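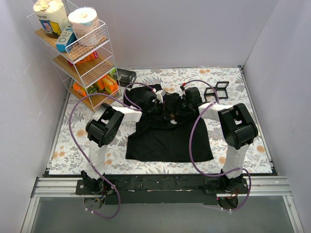

The Great T-Shirt Fold of the Spare Room

So I have a confession, and it's that I own way too many black T-shirts. I know this because last weekend I pulled every single one out of the dresser and dumped them on the bed, and then I had to sleep next to them because I ran out of steam at 11 pm. They are all basically the same shirt! One has a slightly wider collar. One shrank. I could tell you which is which with my eyes closed, but my sister can't see any difference at all and thinks I need help.

Anyway, it got me going on folding, and I've been at it ever since.

My old way was what I'd call the grab and flop. Sleeves in, fold it in half, fold it in half again, shove it in the drawer. It works fine for about a day, and then you go digging for the soft one and the whole pile slides over like a deck of cards. My friend Carmela Ruggiero worked in a clothing store all through college and she winces when she sees my drawers (she really does, she makes a little noise).

Her way starts with getting the shirt flat. Properly flat, hem toward you, neckline away from you, and then you take hold up by the shoulders and give it a little tug so the wrinkles go out to the sides. I used to skip that part completely. Then one side comes in toward the middle, sleeve folded back on itself, then the other side, so you have a long skinny rectangle. Then hem up to just short of the collar, and fold that in thirds. It stands up on its own if you did it right. Mine mostly lean.

A few things I've picked up along the way:

Don't fold on the bed. I did this for years and the mattress gives, so nothing stays square. A table is so much better, and your back will thank you too.

A tablecloth helps more than I expected. A bare shiny table lets the cotton skate all over the place, and a cloth has just enough grip to hold it still. I'm very fond of a leafy print with little peachy orange flowers – it's cheerful, and a black shirt shows up beautifully against all that white. You can see right away if one side is crooked. With dark shirts on a dark surface I was folding by feel.

Let them cool down first if they're out of the dryer. Hot cotton gets creases in it that stay put all week.

Black shirts show lint like nothing else, so I keep the roller right there and give each one a quick pass while it's still spread out. Once it's folded I never go back and do it.

I finished the T-shirts in two evenings and then got cocky and tried a fitted sheet. We won't be discussing the fitted sheet.

The drawer looks great, by the way. Everything is standing in rows with the collars up, and I can find the soft one in the morning without turning on the lamp. I did let go of four shirts, including the shrunken one, which went into the rag bag under the sink.

Sweaters are next. Carmela says you roll those, and Pieter from work swears you never, ever roll a sweater, so if you have strong feelings please leave them in the comments before I start on the closet.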